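Projects > Pidura > Data > README

Overview | Files | Fields | Changes | Contact

Print this page | E-mail this page

# Pidura garment repair records

Pidura is a table of repair jobs logged at the Nistor mending workshop. Each row is one repair on one garment. The table holds 489 rows in a single CSV file, UTF-8, comma separated, with a header line.

Maintainer: Malathi Kartha
Field definitions: Birutė Pētersons
Last revised: Oct 10, 2026

## Files

- `repairs.csv` - the main table
- `fabrics.csv` - lookup for fabric codes
- `methods.csv` - lookup for repair methods
- `notes.txt` - free-text remarks, keyed by `job_id`

`job_id` is unique in `repairs.csv` but may appear more than once in `notes.txt`. Join on it with a left join or rows without remarks will drop out.

## Fields

- `job_id` - integer, not reused after a deletion
- `garment` - shirt, trousers, coat, knit, other
- `fabric` - code, see `fabrics.csv`
- `damage` - seam, hem, tear, wear, closure
- `method` - code, see `methods.csv`
- `minutes` - bench time in whole minutes, drying and curing excluded
- `grade` - integer from 1 to 9, assigned at inspection
- `returned` - y or n, blank if the garment was never collected

Blank cells mean unknown. Zero in `minutes` is a real value and marks jobs refused at intake.

## Methods

Codes starting with S are sewn, codes starting with A are adhesive, codes starting with P are patched. A garment with both a sewn and an adhesive repair gets two rows under different `job_id` values and the same `tag`, a column kept only in the unreleased master copy.

Adhesive codes do not separate hot-melt sticks from fusible web before the January revision. Rows from earlier use the general code A0 and should be left out of any comparison between the two. 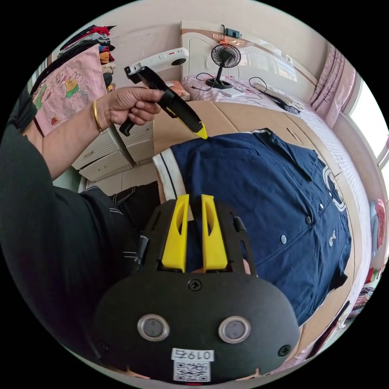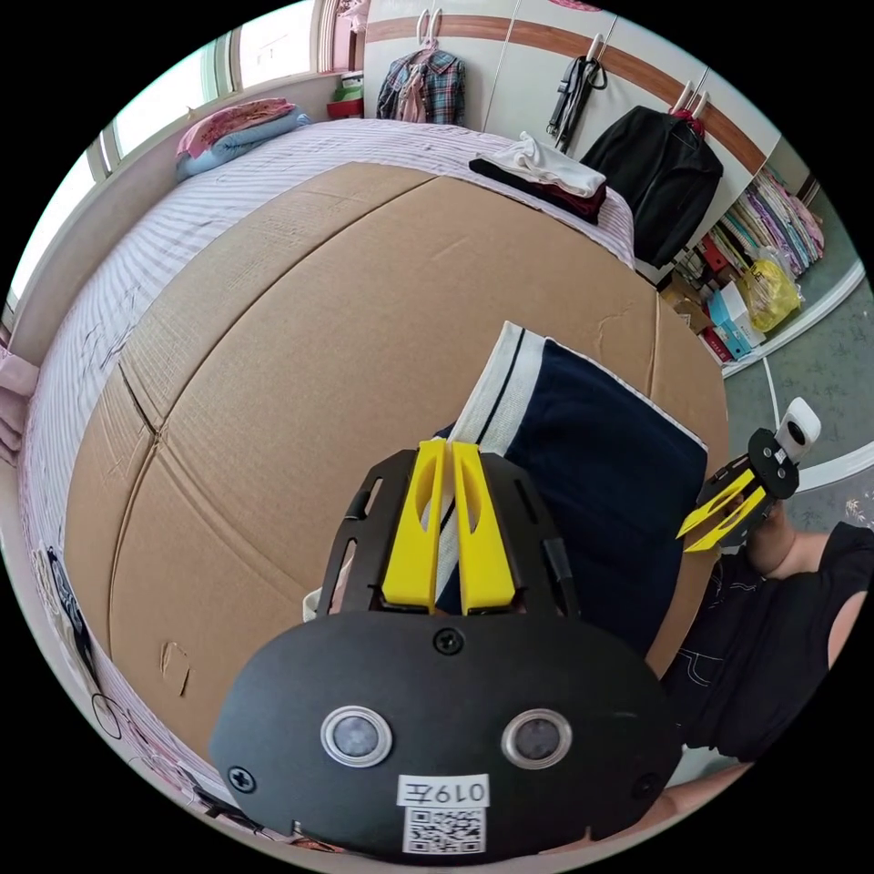 Garments on cardboard. First picture: navy shirt on cardboard, with hot glue gun.

## Grading

Grades below 3 are treated as failed. Grading was done by one inspector per garment, so no agreement score can be given. Hems were graded on flatness and hold, tears on hold only. The two scales share a column and are not interchangeable - filter on `damage` first.

## Known problems

- Some 300 rows have a fabric code taken from the care label without a check.
- `closure` covers zippers, buttons and snaps together.
- Coats logged under the old Hallo intake form have `minutes` rounded up to the next five.
- Predinetti fabric codes were mapped by hand. Codes with no match are set to X.

## Loading

 import pandas as pd
 df = pd.read_csv("repairs.csv", dtype={"fabric": str, "method": str})

Without the `dtype` argument, fabric codes made up only of digits lose their leading zeros.

## Changes

- 1.1: A0 split into A1 (hot-melt) and A2 (web) for new rows
- 1.0: first release

Send corrections to the maintainer with the `job_id` and the field name.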